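The Part of Picking Where the Arm Waits

The software group at Mavgate spends most of its day on a stretch of time that used to be ignored. It starts when the bin camera delivers a depth image and ends when the arm begins to move. A year ago that gap was long enough to go get coffee. It now averages 503 milliseconds, and Shiela Sison, who runs the planning team, would like it shorter.

The company writes picking software for warehouses that handle mixed household goods. Its main product, Drurkon, takes in a picture of a bin and puts out a path for the arm. In between it has to decide which thing to grab, from which side, and how to get the tool in and out without hitting the walls.

The walls cause more trouble than the goods. A gripper that can reach an item in the open often can't reach the same item in a corner, and the wrist carries its own hoses and cables along for the ride. Early versions of Drurkon modeled the arm as bare metal. The planner would find a path that looked clean on screen, and then a hose would drag along the rim.

Leszek Górecki rewrote that part over the winter. His version wraps the cable bundle in a set of soft shapes that change size with the wrist angle. Paths that squeeze those shapes too much get thrown out before anyone sees them. "It rejects some picks that would have been fine," he says. "I can live with that." 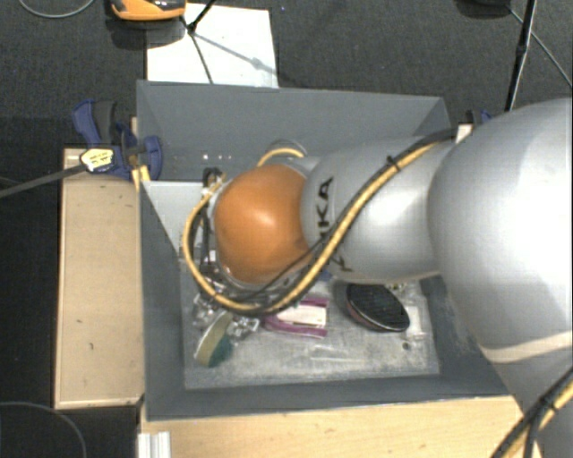 A KUKA arm over the test bin, with its cable loop close to the goods on the floor.

Clear packaging is the other long-running problem. Depth cameras tend to see through it or return nothing at all, and the planner gets a hole where there should be an object. Thư Vi, who works on perception, trained a second network to look only at the color image and mark where a hole is probably plastic. The training set is small, 2578 images, each outlined by hand. She spent most of February on the outlines.

Her network doesn't try to guess the shape of the item. It tells the planner to slow down and stay higher, and the gripper closes on contact.

Every change to the code is run against 52 saved bins in simulation before it goes near an arm. Tia Crabtree built the replay tool, called Farnik, which lets an engineer step through a failed pick and see what each module believed at that moment. Most failures trace back to two modules that disagreed on where the bin was by a few millimeters.

The next release drops the fixed order of steps. Perception will keep updating while the arm is already on its way, and the planner will be allowed to change its mind up to the last few centimeters. Górecki has it running in simulation, where 11 of the saved bins still fail.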